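Aug 28, 2025

Joint five again. It came up on the board before I had my coat off. Wrist dropping on the way to the rack, a hair, then a hair more, then the grip closing on nothing. Kerttu had left a sticky note on my monitor. YOURS, it said. Underlined.

I'd been at Cletoto long enough to know what that meant. Florin was gone, Florin's kitchen was mine now.

The kitchen is called Lesley. No idea who Lesley was. Gray cabinets, marble, a wood floor that has never had a foot on it. One arm, the Jivis, and a dishwasher that opens when you tell it to. All of it lives on the machine under my desk, which heats my shins from October to April and is a misery the rest of the year. Out back, behind the roller door, there's the other Jivis, the one with bolts in it. Lesley's arm is supposed to be that arm. Same links, same joints, same wear, down to the drag in the elbow. That's the job. One machine, kept twice.

Khalaf wanted it by morning. Khalaf is a project, though Radu talks about it like a man he owes money to.

So. Coat off, kettle on, load the scene.
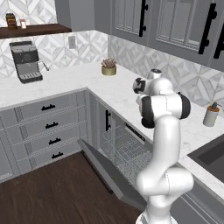
*Lesley, dishwasher door down. The Jivis in front of the rack.*

First thing you do is nothing. Florin taught me that, my first week. Load it, let it stand, gravity on, motors holding, and watch the numbers. If a joint is going to creep it'll creep while you're hunting for a spoon. I made tea. I came back. Shoulder fine. Elbow fine. Four fine. Five had sagged, not much, you'd never catch it by eye.

Holding torque too low, or the load too heavy. One or the other. I wrote both down and put a question mark beside each, like that helped.

"Is it the friction?" Radu, over the partition. Radu Chiriac always thinks it's the friction.

"Could be."

"It was the friction last time."

"It was the firmware last time."

"Which changed the friction," he said, and rolled his chair away. He had the late train to catch. I heard the zipper on his bag, the door, the other door. Then it was the fans and me.

Opened the joint file. Florin Ilie wrote comments the way other people write postcards. Link three, *mass taken on the bathroom scale, sorry*. Link four, *weighed properly this time, nice colour on the new shells*. Joint five, nothing. A number and a blank where the comment should be. Changed in February, by him. No note.

That bothered me more then the sag did.

I tried the friction anyway. Fair's fair. Nudged it up, ran the hold, and five stayed put like a good dog. Ran the reach and it stuck halfway, let go, overshot, put the fingers into the wires. Nudged it back. Sag. Up a bit less. Sag and stick, both. You can paper over a wrong weight with friction until the arm moves and then you've got two problems in place of the one you started with.

Put it back to his number. Wrote *NOT friction* for Radu, capitals.

Then the wrist view, to see what the hand thought it was doing. Long approach, down past the counter to the rack. I stepped it through slowly, one tick at a time, finger getting sore on the key. 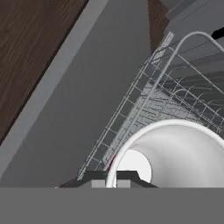
Tick, tick, tick. The position it believed and the position it had, side by side in the log, and the gap between them opening like a bad drawer. At the top of the move, hardly anything. Stretched out low over the rack, 2 millimetres. Enough. Two millimetres at the fingers is a bowl on the floor, and Khalaf doesn't pay for bowls.

But it grew with reach. That was the thing. Friction wouldn't do that, friction doesn't care how far out you are. Weight does. Something past joint five was heavier or longer than the file believed, or the opposite, the file had it heavier than it was and the compensation was pushing. Signs. I always lose the signs after nine at night. Drew it on the back of Kerttu's sticky note, arrows everywhere, turned it upside down, drew it again.

Heavier. The file's hand was heavier than the motor model thought it ought to be.

So what did he do in February?

I phoned him. Not proud of it. It was late here and God knows what where he was, some place with a dog barking.

"Joint five," I said.

Long pause. The dog.

"You found it," Florin said.

"I found a number with no comment on it."

"Yes. That was the flange. They changed the flange on the real one. Ville did it, on the floor. The old one had a crack."

"And you updated the mass."

"I updated the mass."

"And the motor table?"

Dog again. A door closing, and then it was quieter, and he sounded closer. "I was going to do the motor table," he said. "That was the day they told us about the move. I went for a walk and I came back and did something else. I'm sorry. I thought about it since, you know? In the shower. I thought, I never did the table."

"You could've called."

"And say what?"

Didn't have an answer for that. We talked about his kids a bit. He asked whether the kettle still tripped the breaker if the heater was on, and I said yes, and he laughed, and then it went quiet and he said the spare flange would be in the cage, second bin, if I wanted to weigh it myself and not trust him.

I wanted to weigh it myself.

The cage key was on Ville's hook. Ville Ruotsalainen keeps the floor so clean you feel you should whisper. The bolted Jivis was parked with its brakes on and a strip of yellow tape across the guard, his handwriting, DO NOT JOG. Second bin. Flange in a freezer bag with a twist of paper, two dowel pins and a spare screw. Greasy, cold. I took it to the post scale, not the bathroom scale, tared the bag. Weighed it three times, moved it round on the pan. Same number each time. Wrote that on my wrist in pen, no paper out there.

While I was at it I looked at the real joint five. Torch in my teeth. Grease line where it should be, cap seated, paint marks on the screws lined up. Ville's work. He'd greased it, torqued it, marked it and signed the sheet on the guard. The machine you can kick was perfect. It was the other one we'd let go.

Back at the desk. Florin's mass was right. To the gram, the annoying man.

So the table. It's a long dull list, what the motor has to hold at which angle with which load, and you don't type it in, you make the arm earn it. Brakes off, swing five through its range, slow, stop, read, move on. 4,000 readings. On the floor that'd be a couple of days and Ville standing over you with his arms crossed. In Lesley it takes about 35 minutes if you turn the window off and don't fiddle.

I fiddled. Turned the window back on twice. There's something about watching it. It goes to an angle and holds, and nothing in the kitchen moves, the soap stays put, the little succulent stays put, and it goes to the next one. Added maybe ten minutes. Ate crackers. Read a long email from Tullio Pagano at Khalaf asking if "the drooping matter" was resolved and could we confirm in writting. His typo, I'm leaving it in.

Done at some stupid hour. Saved the old table under its old name, in case. Saved the new one. Filled in Florin's comment for him, with his initials, then mine:

*Flange replaced on floor unit Feb. Mass updated F.I. Table NOT updated until now. Checked against spare, second bin.*

Then the hold. Gravity on, motors holding, hands in my lap. Five stayed where it was. I gave it the length of a cup of tea and it stayed where it was.

Then the reach. Black bowl off to the side on the counter, red cup for the test. Red's easy to find when you're tired. I put my thumb over the gap column so I wouldn't stare at it. 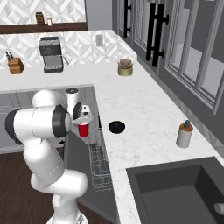 *Joint five on the new table. Gripper over the red cup, top of the rack.*

Moved my thumb. The gap was a row of zeros and then one digit, way out at the end where it doesn't matter.

Ran it again from a different start. Ran it with the friction where Radu would've wanted it, just so I could tell him. Ran it from the bad pose, the low stretched one, and sat there with my jaw tight the whole way down. Fine. It was fine.

I texted Florin the one word, *table*. He sent back a thumbs-up straight away, so he'd been awake.

Kerttu Seppälä came in at six with her bike helmet still on. Looked at the crackers, looked at my wrist with the number on it.

"Five?"

"Five."

"Friction?"

"Motor table. From February."

She read the comment over my shoulder. Took her time over the initials. She'd sat next to him for years, longer than I'd been in the building.

"You signed him in," she said.

"He did the mass."

She unclipped the helmet and hung it on the corner of my monitor, which she never does, and went to put the kettle on. I yelled at her about the heater. Too late. The breaker went, the lights went, and under the desk the fans wound down one after another while I tried to remember if I'd pushed the save.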